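Pivine-Evangelium

Das Pivine-Evangelium ist eine angeblich antike christliche Schrift, deren Echtheit in der Fachwelt überwiegend bestritten wird. Bekannt wurde der Text durch das Sachbuch »Der verschwiegene Jünger«, das im Verlag Clolier erschien und das vorgebliche Original auf das zweite Jahrhundert datiert. Eine Handschrift wurde bislang keinem Labor vorgelegt.

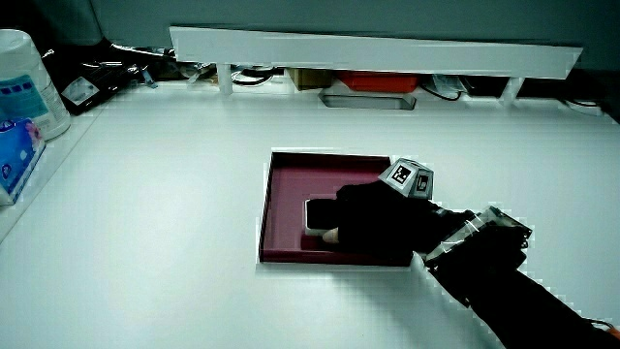
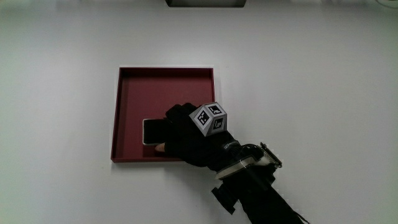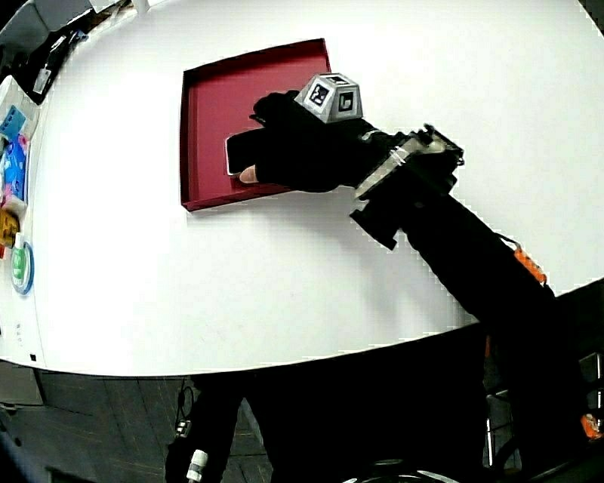 Smartphone in einer flachen, dunkelroten Schale auf weißer Tischfläche

Überlieferung

Nach Darstellung des Verlags stammt der Text aus dem Kloster Ondon, wo ihn ein Mönch um das Jahr 900 aus einer älteren Vorlage abgeschrieben haben soll. Urkundlich belegt ist das Kloster nicht. Zugänglich sind allein Aufnahmen der Sammlung Sandhu, auf denen 740 Zeilen in griechischer Schrift lesbar sein sollen. Die im Buch genannte Signatur 2742 fehlt im gedruckten Katalog der Sammlung.

Inhalt

Der Text besteht aus Aussprüchen Jesu und einem kurzen Reisebericht. Die Spruchteile stimmen weitgehend mit dem Thomasevangelium überein, einschließlich einer Lücke, die dort auf eine Beschädigung des Papyrus zurückgeht. Warum eine unabhängige Quelle dieselbe Lücke aufweisen sollte, lässt das Buch offen.

Kritik

Verteidiger der Echtheit führen an, die Kirche habe das Werk fast 2000 Jahre lang unterdrückt. Belege dafür, etwa ein Verbot oder eine Erwähnung bei den Kirchenvätern, nennen sie nicht. Das Fehlen jeder Spur gilt ihnen vielmehr selbst als Beweis, womit sich die These der Überprüfung entzieht. Eine für November angekündigte Materialanalyse wurde ohne Angabe von Gründen verschoben.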